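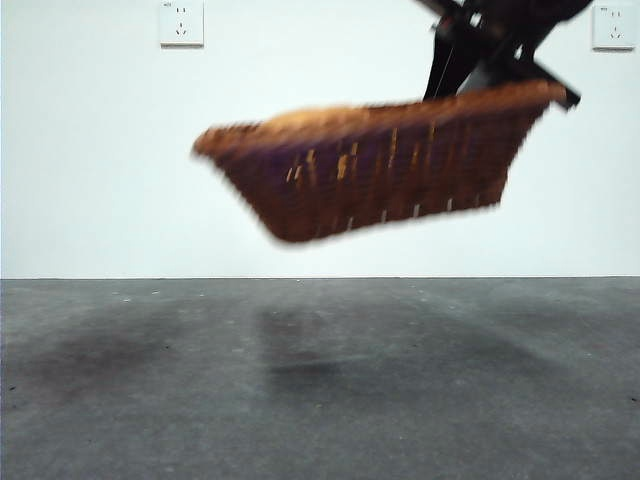 6 min read

Week 4 notes: Containers and what they tell us about trade

Okay, so I talked way too fast on Tuesday and we lost the last bit of class to the projector, so these notes fill in what I skipped. Read them before section, please!

We started with the idea that a container is a kind of promise. If I sell you a basket of dried beans, we both need to agree on how big "a basket" is. Scales are expensive and they break. A basket maker who always weaves to the same size is cheap, and everybody in the market can see if she's cheating (well, mostly, we'll get to false bottoms next week).

Our main case is the Huaranga market. The reading says the town had 87 registered stalls, and 68 of them sold by the basket. Look at who didn't: the cloth sellers, the metalworkers and the people selling live animals. Makes sense, right? You can't pour a goat.

Wicker comes up a lot in the reading, so a quick word on it. Wicker is a way of weaving and it can be done with willow, rattan, reed, lots of things. Students mix this up on the midterm every single year. A shallow shape with a wide rim is easy to scoop from, and a thick rolled rim takes the wear when people grab it.

Then there's the Rusen tax dispute, my favorite part of the whole unit. The town charged by the basket, so sellers started bringing bigger baskets. The town answered with a standard basket, kept at the gate, and fined anyone whose own basket held more. The fines brought in 3000 coins in the first year, and the weavers were furious, mostly over who got the contract to make the official one.

I forgot to mention Lerus in lecture. It went the other way and taxed by the cart. Compare the two in your response paper and tell me which one you'd rather be a small bean farmer under.

For next time: the Jedaler chapter, all of it, including the footnotes (the argument about lids is in there). Response papers are capped at 6 paragraphs. Bring a printed copy to section, my inbox is a mess.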